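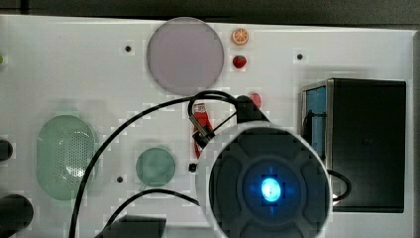

# Chapter 2: Light on the Working Surface

*Revised text by Diễm Lưu*

Chapter 1 dealt with light as it leaves the source. The quantities introduced there, luminous flux and luminous intensity, belong to the lamp or the sky and say nothing about the room. This chapter deals with light as it arrives at a surface and as it leaves that surface towards the eye. Most practical lighting problems lie between these two stages. A bench may receive ample light and still be tiring to work at, and the cause is often the finish of the bench or of the things standing on it.

The reader should be able, by the end of the chapter, to calculate the luminance of a matt surface from its illuminance and reflectance, to state the contrast between a task and its background, and to carry out a simple survey of a room with a hand-held meter. Section 2.6, on glossy finishes, may be left out on a first reading. The worked problems at the end assume that it has been.

## 2.1 Illuminance

The illuminance at a point on a surface is the luminous flux falling on unit area of the surface at that point. It is written *E* and is measured in lux. One lux is one lumen per square metre.

Illuminance depends on the direction in which the surface faces. A meter laid flat on a bench reads the horizontal illuminance at that point. The same meter stood on edge and turned towards the window reads something different, and turned towards the back wall it reads something different again. A figure quoted in a report without the plane of measurement is of little use. In this book the plane is horizontal and at bench height unless another is named.

For a small source at distance *d*, giving intensity *I* in the direction of the point, the illuminance is

*E* = (*I* cos *θ*) / *d*²

where *θ* is the angle between the incoming light and the line at right angles to the surface. The expression combines the inverse square law with the cosine law. It holds well when the greatest width of the source is less than one fifth of the distance. It shouldn't be used for a long fluorescent fitting hung low over a bench, nor for a window seen from a nearby desk. Methods for those cases are given in Chapter 5.

Where several sources light the same point, the illuminances are added. This is the basis of the usual way of separating daylight from lamplight in an occupied room: the reading with the lamps on, less the reading due to the lamps alone, gives the share due to the sky. The lamp reading must be taken after dark or with the blinds fully closed, and the lamps must have been running long enough to settle.

## 2.2 Reflectance

The reflectance of a surface is the fraction of the incoming flux that the surface sends back. It is written *ρ* and has no unit. A surface that returned all the light would have a reflectance of 1 and one that returned none would have a reflectance of 0. Neither is met with in practice. Table 2.1 gives working values.

**Table 2.1 Reflectance of common surfaces, matt or nearly so**

| Surface | Reflectance |
|---|---|
| White paint, fresh | 0.80 |
| White paper | 0.75 |
| Pale grey paint | 0.55 |
| Light untreated wood | 0.40 |
| Mid-grey paint | 0.25 |
| Dark brown varnish | 0.10 |
| Black card | 0.05 |

The values are for white light and for clean surfaces. Dust lowers the reflectance of a white surface and raises that of a black one, so that the difference between the two shrinks with neglect. Yellowing of old paint lowers reflectance chiefly at the blue end of the spectrum and may not be noticed by people who use the room every day.

A coloured surface has a different reflectance for each part of the spectrum. A blue cloth may have a moderate reflectance in daylight and a much lower one under a lamp that is poor in blue. For this reason a single figure for a strongly coloured surface should carry a note of the source used.

## 2.3 Luminance of a matt surface

The eye does not respond to illuminance. It responds to luminance, the intensity leaving unit area of a surface in the direction of the observer. Luminance is written *L* and is measured in candelas per square metre. A perfectly matt surface has the same luminance from every direction, and its luminance is

*L* = *ρE* / π

The result is exact for the ideal matt surface and is close enough for plaster, blotting paper, unglazed tile and most emulsion paints.

**Worked example.** A bench receives 300 lux. Part of it is covered with white paint of reflectance 0.80 and part with black card of reflectance 0.05. Find the luminance of each.

For the white paint, *L* = 0.80 × 300 / π = 76.4 cd/m².

For the black card, *L* = 0.05 × 300 / π = 4.8 cd/m².

The ratio of the two is 16 to 1, the same as the ratio of the reflectances. It would remain 16 to 1 if the illuminance were doubled. Adding light makes both surfaces brighter and leaves the ratio between them unchanged, a point often missed when complaints about a dim bench are answered with a larger lamp.

## 2.4 Contrast

The contrast between a detail and its background may be defined in more than one way. The form used here is

*C* = |*L*₁ – *L*₂| / *L*₂

where *L*₁ is the luminance of the detail and *L*₂ that of the background. If both are matt and equally lit, the luminances may be replaced by the reflectances. Black card on the white paint of the example gives *C* = 0.75 / 0.80 = 0.94. Reversing the two, with a white detail on black, gives *C* = 15. The definition is therefore not symmetrical, and the student must state which surface is the background.

High contrast helps the eye to find a detail. It does not follow that high contrast is wanted everywhere in view. Three zones are usually considered:

1. the task itself, such as a page or a part being assembled;
2. the immediate surround, commonly the rest of the bench top;
3. the general surround – the walls, the floor and whatever can be seen past the edge of the bench.

A common rule for close work is that the task should be brighter than its immediate surround, but by no more than 3 to 1, and brighter than the general surround by no more than 10 to 1. Dark work on a white bench breaks the first part of the rule, the surround being the brighter of the two. A mat of middle reflectance under the work is the cheapest remedy. It need cover only the area on which the eyes rest for long periods.

## 2.5 A survey at Ornau

The readings in this section come from a drawing office at Ornau and were taken in the course of a repainting scheme. The room has windows along one long wall. Two benches were measured, one beside the windows and one in the row behind it. The lamps alone gave 300 lux at both.

**Table 2.2 Horizontal illuminance, lamps on, in lux**

| Position | Total | Lamps | Daylight |
|---|---|---|---|
| Window bench | 1,456 | 300 | 1,156 |
| Second row | 992 | 300 | 692 |

The daylight at the second row was 60 per cent of that at the window bench, while the total was 68 per cent. The even contribution of the lamps narrows the gap between the rows. It narrows it further as the sky darkens, and after sunset the two positions are alike.

The draughtsmen had asked for more lamps. The figures gave no support to the request. The wall facing the second row had been painted dark brown, and white paper on the benches was being viewed against it. Taking reflectances from Table 2.1, and supposing for the moment that wall and paper were equally lit, the ratio was 7.5 to 1. The wall in fact received less light than the benches, and its luminance was lower in proportion. Repainting in pale grey brought the ratio within the rule of Section 2.4 without any change to the fittings.

A second survey, at the Fadari print works, led to a different finding and is treated in Chapter 6 together with the Jarkumum readings. At Fadari the benches were satisfactory and the fault lay in the spacing of the lamps.

### Notes on taking readings

The meter should be uncovered for several minutes before use. The observer stands so as to cast no shadow on the cell and wears dark or neutral clothing – a white shirt close to the cell can add measurably to the reading. Small lights belonging to equipment on the bench are left on if they are on in normal use. They add little to the illuminance, but a small bright light seen against dark material has a high local contrast and should be entered in the notes.

Daylight readings at different points must be taken close together in time. Under broken cloud the sky can change by a factor of two within a minute, and the survey is better put off. Hà's method, in which a second meter is kept at a fixed point and all readings are divided by its reading at the same instant, removes most of this difficulty and is described in Section 5.4.

## 2.6 Glossy finishes

The formula of Section 2.3 fails for polished surfaces. Part of the light is returned as from a mirror, at an angle equal to that at which it arrived, and the luminance then depends on where the observer stands. Clear varnish over dark wood is the usual case. Seen from most directions the surface is dark, but from one direction it carries an image of the lamp.

The mirror-like part is small at steep viewing angles, near 4 per cent for ordinary varnish or glass, and rises sharply as the line of sight approaches the surface. Four per cent of the luminance of a bare lamp is still many times the luminance of white paper. Such a reflection lying over print can reduce its contrast to the point where the words cannot be read, whatever the illuminance may be.

The position of the reflection is found by drawing. Mark the eye and the bench in section, draw the line from the eye to the task, and continue it upwards at the equal angle on the far side. Any fitting that meets this line will be seen in the surface. The construction is repeated for the near and far edges of the task, and the space between the two lines on the ceiling is the zone to be kept free of fittings.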